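Kitchen Helper, Part Time (2 positions)
Mikkelsen House, Fludesdale

Mikkelsen House is looking for two people to help look after the shared kitchens on its ground floor. The kitchens are small, they are used every day by residents who cook for themselves, and they need somebody to put them back in order between the midday and evening meals. Itamik handles hiring for the house. You would be working for the house itself.

Hours and pay

Five afternoons a week, Tuesday off and one other day by agreement. Shifts start at 1:30 p.m. and end at 5 p.m. Pay is $2,263 a month before tax, paid on the last working day. The position starts in May and runs for a year, with the option to renew. There is a paid trial week.

What you will do

Wash up whatever has been left, wipe down the counters and cookers, and clean the sinks and faucets. Put chopsticks, spoons and whisks back in their holders once they are dry. Check the bottles of soy sauce and cooking oil and write down what is running low. Go through the seasoning packets on the wall shelves, close the open ones with a clip and throw out anything past its date. Change the tablecloths when they need it and take the dirty ones to the laundry room.

You will also receive the weekly grocery delivery from Kusgate and put it away. Some of the boxes are heavy. A cart is provided.
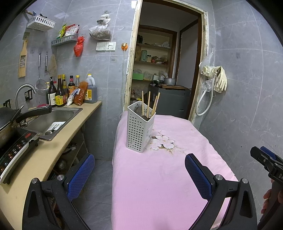 Do I have to cook?
Residents prepare their own meals, so cooking is not part of the job. You are welcome to make your own lunch or tea before the shift starts.

The kitchens are narrow and you will be on your feet for most of the shift. Residents may come in while you are working, and we ask that you let them get to the sink and the cooker when they need to. Things that belong to residents stay where they left them unless they are spoiled or in the way of cleaning.

What we are looking for

Previous work in a kitchen, a cafeteria or housekeeping is useful but not required. You should be able to read labels and dates in English, lift a full grocery box and keep a simple written list. A food handler card is needed by the end of the first month. If you do not have one, the house pays for the course.

Gloves, aprons and cleaning supplies are provided. Please bring closed shoes with a nonslip sole.

How to apply

Send a short note with your work history and a phone number to the Itamik office in Fludesdale, or drop it off at the front desk of Mikkelsen House. Please say which second day off you would prefer. Applicants will be asked to come in for a short talk and a look at the kitchens. We will call everyone who applies, including those we cannot hire this time.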